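Plirer Storage Box for Bedroom Shelves
Erside Home Storage
Item 281
Colors: green, teal, blue

The Plirer is a plastic box for the things in a bedroom that don't hang and don't have a drawer. It goes on a shelf, on a nightstand or on top of a chest. Sold singly or in packs of 2.

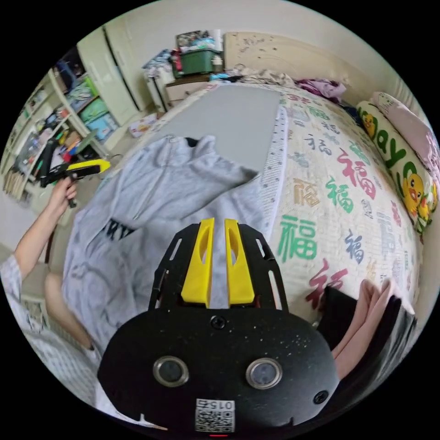 Green box on the nightstand in the first picture, a row in green, teal and blue on the shelf in the second.
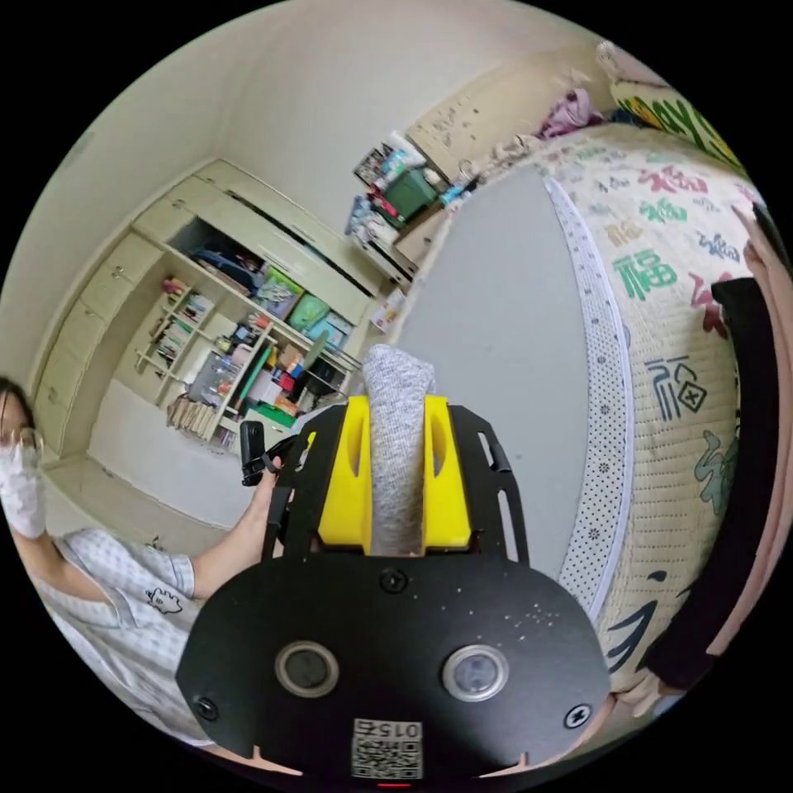

Most customers buy it for socks, underwear, scarves and chargers. It also takes folded T-shirts stood on edge, which keeps the bottom ones from being forgotten. Heavy sweaters and hoodies fill a box very quickly and are better left in the wardrobe or a deep drawer.

Size and fit

The box is 40 cm long on the outside. Measure the depth of your shelf before ordering, and measure inside the door if there is one. Hinges and door frames take more room than people expect. On a curved or built-in unit, check the shallowest part of the shelf and go by that figure.

On an open shelf, leave enough space above the box to get a hand in. If you have to pull the box all the way out every time, things tend to end up on the bed instead.

Colors

All colors are the same size and can be mixed in a row. Green and teal are close in artificial light, so if you plan to sort by color, pick green and blue. We do not make a clear version. We tried one at the Toltotcombe workshop and it showed scratches after a few weeks of use.

Sorting before you fill

Put everything on the bed first and make the piles there. Pair the socks, fold what needs folding, and set aside anything that belongs in another room. Then fill the boxes. One kind of thing per box works for most homes – children's rooms are the exception, where one box per child is usually easier.

Care

Wash by hand in warm water with dish soap and dry with a cloth. No dishwasher. Paper labels come off with a little cooking oil. Do not keep the box against a radiator or in a window with strong afternoon sun, which will fade the blue first.

Comments from buyers

"Bought a pack for the shelf in our bedroom and then another for the hall closet. The blue is a bit darker than on my screen." – Hanan Salameh

"Good box. Slides well on painted shelves, less well on bare wood. I put felt under mine." – Rawiri McKinnon

"I use one for socks and one for all the cables. Would like a smaller size for the nightstand." – Dae-han Um

Ordering

Single boxes ship in a carton. Packs ship nested, with paper between the boxes. Please take the paper out soon after delivery and separate them, as nested boxes can grip each other if left in a warm room. Teal is out of stock in single boxes until June but can still be ordered in packs.

Shops and landlords who need larger quantities can write to Afaf Khoury at the Erside order desk. Returns are accepted on unused boxes in the original packing.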